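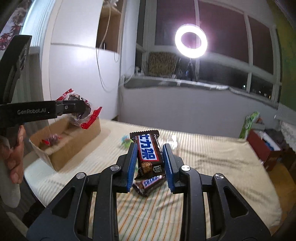
Une dame du deuxième rang a demandé, avant même la lecture de l'ordre du jour, si on pouvait commencer par la visite du 12 juillet, car elle devait prendre le dernier bus et c'était pour ce point qu'elle était venue. La présidence a accepté. Le point 3 est donc passé en premier.

Point 3. Retour sur la journée portes ouvertes à l'atelier de Bradstead

Le groupe a été reçu par la société Cadia. La présentation a duré 75 minutes, dont la moitié pour les essais par le public. Il y avait 41 inscrits. Les visiteurs ont pu prendre en main les pinces et s'exercer à ranger des friandises emballées dans une boîte en carton.

Plusieurs membres ont trouvé l'exercice plus difficile que prévu. Il faut fermer la pince doucement, attendre que l'objet soit bien tenu, puis seulement lever le bras. Un membre a remarqué que les emballages brillants glissent davantage que le carton. Un autre a regretté que les explications étaient données très vite et que du fond de la salle on entendait mal.

Il a été demandé à quoi servent les gestes enregistrés. D'après ce que Cadia a expliqué sur place, ils servent à entraîner un bras automatique pour le tri de petits objets, dans le cadre du projet Lü. L'assemblée souhaite que cette réponse soit donnée aussi par écrit. Le secrétariat enverra la demande avant la fin du mois.

La question de l'emploi a été posée par deux personnes. Une membre qui travaille au conditionnement à Dadcombe a dit que chez elle les machines sont déjà arrivées et que les postes ont changé, mais que la formation est venue trop tard. La discussion a été assez longue. Il est convenu d'en faire un point séparé à la prochaine séance.

Point 1. Approbation du procès-verbal de mars

Approuvé avec une correction : au point 4, lire « location de la salle » et non « locution de la salle ».

Point 2. Comptes

Le transport jusqu'à Bradstead a coûté 100 euros de moins que le devis. La somme reste sur la ligne des sorties. Pas de remarque.

Point 4. Deuxième visite

Cadia propose de recevoir un nouveau groupe, cette fois à Dadcombe. L'assemblée est favorable, sous réserve que les essais se fassent en petits groupes et que chacun ait le temps de passer 2 fois. La proposition est adoptée, avec une abstention. Les membres qui n'ont pas pu venir à la première visite seront prioritaires.

Point 5. Divers

Il est rappelé que les badges de visiteur doivent être rendus au secrétariat. Il en manque encore.

La clé de l'armoire du couloir est de nouveau disponible à l'accueil.

La date de la prochaine séance sera communiquée par courrier. La séance est levée à 21 heures.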